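## 4. Setting Up Your Ollen Bread Steamer

Welcome to the good part! By the end of this section your Ollen will be rinsed, level, plugged in and ready for its first batch of buns. If you have used the older Grivetti model, read steps 4 and 7 anyway. The water line and the dial have both changed.

You will need:

- the base, both trays and the lid
- the drip cup (Tevbridge part 651, packed inside the lower tray)
- a jug of cold tap water
- a soft cloth and a little dish soap

**CAUTION:** Keep the base and the power cord away from the sink. The base must never be put under running water or into a dishwasher.

### 4.1 Before first use

1. Lift the trays out of the box by their rims and peel off the clear film. There is a second piece on the underside of the lid that is very easy to miss.
2. Wash the trays, lid and drip cup in warm soapy water. Rinse them well and leave them to dry.
3. Wipe the inside of the base with a damp cloth. Wipe the outside too, but go lightly around the dial.
4. Pour cold water into the base up to the lower line. The upper line is only for long steaming (see 4.3).
5. Slide the drip cup into its slot at the back until it clicks.
6. Stack both trays, put on the lid and check that nothing rocks. A wobble nearly always means the lower tray is turned the wrong way. Its short tab goes to the front.
7. Plug in and turn the dial to RINSE. Let the steamer run for 30 minutes with no food inside, then switch it off and let it cool.

**NOTE:** You may notice a faint warm smell on this first run. It should be gone by the second. Open a window if it bothers you, and throw out the water that is left.

### 4.2 Choosing a spot

The Ollen draws 800 watts, so an ordinary kitchen outlet is fine, but don't share a power strip with a kettle or toaster. Pick a flat counter with open space above it. Steam comes out of the lid in a surprisingly strong plume, and it will happily lift the paint on a low cabinet or curl the pages of your favorite cookbook.

If your counter is short on room, set the steamer near the front while it runs and push it back once it has cooled. The feet slide easily on stone and less easily on wood. Lift it on wood.

### 4.3 Tools and cloths

Almost everything you already own will work. A thin turner is great for loosening buns from the tray, and a clean cotton cloth under the dough gives a lovely soft base. Trim the cloth so that no part of it hangs over the rim.

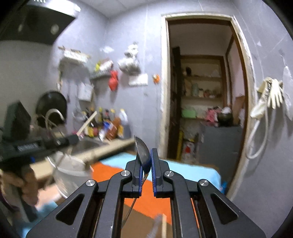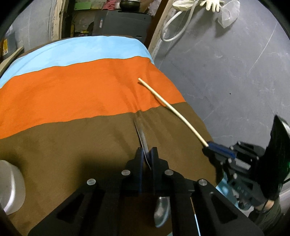 *Thin curved blades held upright: near the sink (first) and against fabric (second).*

1. Dampen the cloth and wring it out hard.
2. Lay it flat in the tray, leaving the corner vents clear.
3. Set the dough on top with room to grow. Buns puff up a lot!
4. Close the lid and turn the dial to SOFT for filled buns or FULL for plain loaves.
5. For anything on FULL, fill to the upper line before you start.

**CAUTION:** Open the lid away from your face. Wait for the first rush of steam to clear before reaching in, and use dry oven mitts.

### 4.4 Your first batch

Start small. We suggest 2 plain buns, one in each tray, so you can see how differently the upper and lower trays behave. The lower one cooks a touch faster. Swap the trays halfway if you want an even batch, or do as we do and just enjoy the softer ones from the top.

If the dough looks shiny and springs back when pressed, it's done. If your finger leaves a dent, close the lid and give it a little longer.

**NOTE:** The Prins liner sheets sold for flat steamers also fit the Ollen trays. Fold in one corner to keep the rear vent open.

For descaling and storage, go to Section 5.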